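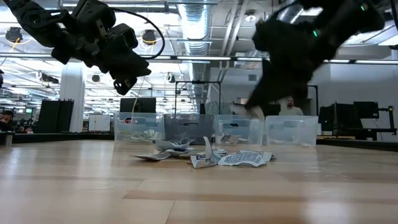
Posted by Rhiannon Ruddock in Planning & Purchasing, November, 9:08 am

Budgeting a second two-arm sorting table: what would you buy first?

Hi all! Long-time reader, and I finally have a question worth asking. We run a two-arm sorting table here, a pair of black arms over a wood top with plastic bins along the back, and I've been told I can put together a purchase plan for a second one. I'm thrilled. I've wanted to do this since we got the first table going.

The work is small-item sorting. Scrap paper is one job (crumpled, torn, twisted, the more annoying the better) and little foil packets are another. We want both tables able to do either job with a quick change of bins and no rebuilding.

I have a quote from Clodow for the arms and one from Litetti for the frame kit. Jenkins will do both as a bundle, with a single warranty and a longer wait. The bundle costs more than the separate quotes put together, though not by a scary amount. My gut says buy separately and spend the difference on spares. My boss's gut says bundle.

So two questions. Where did you overspend on your first table, and what did you leave off the order and regret?

– Rhiannon

Reply from gridline_ok

Congrats, this is the fun part! Well, the second most fun part.

What I left off was cable. I ordered every arm, motor and controller we needed and then spent a week with arms that couldn't reach their power without a cord stretched across the walkway. I see your arm has a big free loop coming off the top, and loops like that need length. Measure the cable path with the arm in its worst pose and then add slack. Cable is cheap next to everything else on that order, so be greedy.

What I overspent on was the tabletop. We bought a fancy machined plate with a hole grid and used the holes along the edge and nowhere else. Yours being wood makes me happy. You can replace it, sand it, draw on it, screw into it.

Reply from tallow_and_tin

Going to disagree with gridline_ok on the top. Wood moves. We had a wood top on our first table and the arms seemed to need touching up every time the heat came on in the building. If your arms mount to the frame and the wood is only a work surface, fine, go cheap. If they mount to the wood, buy the plate.

Also, look at your lighting before you spend a dime on cameras. There are pale streaks from the ceiling lights all over that tabletop. Our camera hated glare, and we went through one camera upgrade before somebody suggested a matte mat. The mat fixed most of it.

Reply from Rhiannon Ruddock

Arms mount to the frame, so I think the wood survives round one! And I'm writing "matte mat" on the list in big letters. Foil packets are going to be much worse than paper for glare, so that one could pay for itself right away.

gridline_ok, your cable story made me go and look at ours. I priced the cables as one line item with a very optimistic number next to it. Fixing that today.

Reply from PelletPusher

I'm on your boss's side, sorry. Take the bundle.

We bought arms from one place and frame from another, and when an arm started shaking at full reach the arm people said it was the frame and the frame people said it was the arm. That went on for 9 weeks. Everyone was perfectly polite about it. A single warranty is worth real money if your team is small.

The wait is the thing to push on. Ask Jenkins if they'll ship the frame early. Lots of sellers will if you ask before you sign, and then you can do your layout, cabling and bins while the arms are on the way.

Reply from gridline_ok

See, I had the reverse. Bundle, single warranty, and the single company took forever because everything had to go back through one repair desk. With separate sellers I could at least get an arm part without waiting behind frame questions. Depends a lot on who picks up the phone. Rhiannon, call both support lines before you decide and see how long it takes to reach a human who has touched the product.

Reply from Rhiannon Ruddock

Love that idea. Calling this afternoon.

Meanwhile I've been building the plan around the packet job, as it's the pickier of the two. The packets are flat and thin, they slide over each other, and they end up overlapping at every angle in front of the bins while both grippers work in toward the middle. Paper at least sticks up and gives the jaws something to grab. So gripper fingers have moved way up my list, ahead of anything to do with arm speed. I'd also like the second frame to match the first, with rails down both sides and across the back, so that a base assembly can move from one table to the other without new brackets.
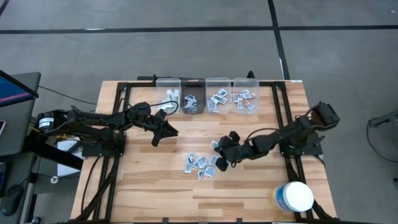
Draft list, version 2

Arms: one pair, same model as the ones we have. I looked at a faster model and talked myself out of it. Shared spares are worth more to us than speed.

Frame: black aluminum extrusion, same layout as the current one. Litetti can cut to length, and I'm adding extra crossbar stock so we can move camera posts later.

Fingers: several sets of soft-tipped ones to wear out, plus a thin-edged set to try on the packets. Vunus makes a swap-on style I'm dying to test.

Bins: plain clear plastic, plus a few in the smoky dark kind. I want to learn early whether bin color matters to the vision side, and bins are about the cheapest experiment I can think of.

Cable: the honest number this time, with ties and sleeves.

Floor: tape, and a cable cover for anywhere people walk.

Spares: 2 motors, and one complete gripper.

Matte mat: yes!

Everything except the arms fits in this budget year. The arms land in the next one if Clodow's 8 week lead time holds, and my finance contact is fine with that as long as the order is split on paper.

Reply from tallow_and_tin

Good list. I'd put a whole spare arm on it before spare motors. When a joint goes, you swap the arm, keep working, and fix the dead one on a bench with a cup of coffee. Swapping a motor on the table means the table is down and everybody is standing around watching you drop screws.

And I'd still buy the faster arms if you ever plan to do real throughput. You can run a fast arm slowly.

Reply from PelletPusher

You can, but you pay for it every day you do. Fast arms want a stiffer frame, and then she's not matching the first table anymore. Same model is right.

Agree on the spare arm if there's money. With two matching tables, one spare covers both, and that's a very easy sentence to put in front of finance.

One more for the list: a shelf or a cabinet. If you've got boxes and cable bundles living under and beside the table already, a second table doubles it. We lost a whole afternoon hunting for a gripper that was in a box under the other table.

Reply from Rhiannon Ruddock

Okay, spare arm it is, and the spare motors come off. PelletPusher, I'm stealing that sentence word for word.

Shelf added too. There's a white box tucked under the left side right now and I can already see how that ends.

Phone report! Jenkins picked up fast, but the person I got had to pass me along for anything technical, and the technical person called back at the end of the day. Very nice call once it happened. Clodow took longer to answer and then I was talking straight to someone who builds the arms, and she asked for our payload and reach before I'd even finished saying hello. Litetti answered by email with a drawing attached, and the drawing was right.

Jenkins will ship the frame early, so thank you for that tip. They'd want a bigger deposit to do it.

Reply from gridline_ok

A correct drawing on the first email? Buy the frame there and frame the drawing.

How are you planning to test the fingers before the arms show up? If Vunus will send a loaner set you could run them on your current table against the packets now, and then you'd know what to order with the new pair. I'd hold the finger money until you have that answer.

Reply from Rhiannon Ruddock

Asked them, and they will! Loaners go out next week. We'll do a stretch of packets with our current fingers and a stretch with theirs, same pile, same bins, and log drops and double picks for each. I'll post the numbers, good or bad.

I'm leaning separate sellers, with the spare arm as our insurance in place of the bundle warranty. My boss wants to see the cost of a dead week next to the cost of the bundle before signing anything, and that's fair, so that's tonight's spreadsheet. If anyone has a real downtime log they'd be willing to share, even a messy one, please message me.

Reply from tallow_and_tin

Sent you ours. It's very messy. Ignore the tab called "old old."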